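Keeping Pale Floors Looking Decent

Mon 3 June

We moved into the house in Trona in January, and the one thing I did not think hard enough about was the floors. They're light all the way through, kitchen to back door, and I cook a lot and have two dogs. So I've had plenty of practice!

First, sweep before you mop. I know, I know. But I used to go straight in with the wet mop and all I did was push gray soup into the corners. A soft broom is fine – the stiff one I had from the garage left little scuffs by the stove.

Go easy on the soap too. I put 3 capfuls in a bucket for years (my mother did, so I did) and wondered why my socks stuck to everything. Now it's a small squirt in warm water, then a second pass with plain water.
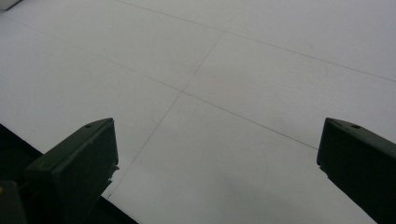
Joints are where the dirt likes to settle, and they need their own five minutes. I do mine every other Saturday with an old toothbrush and a paste of baking soda and water, working on a stretch as long as my arm and wiping as I go. With big smooth panels and thin dark gray lines between them, you get off lightly, as there's so much less line to scrub than with those tiny bathroom squares. Keep vinegar away from natural stone, though, and if you don't know what your floor is, try a bit behind the door first.

For scuff marks, a clean tennis ball rubbed back and forth takes off most of them. Grease by the stove wants a drop of dish soap on a hot cloth, left for four minutes or so while you put the kettle on.

And get a decent doormat. Ours is a Ghumman, the long kind, more than 2 steps deep, and I shake it out over the fence on my way to the trash. The Zekik one we had before was pretty but it curled up at the corners and I kept tripping on it with the laundry.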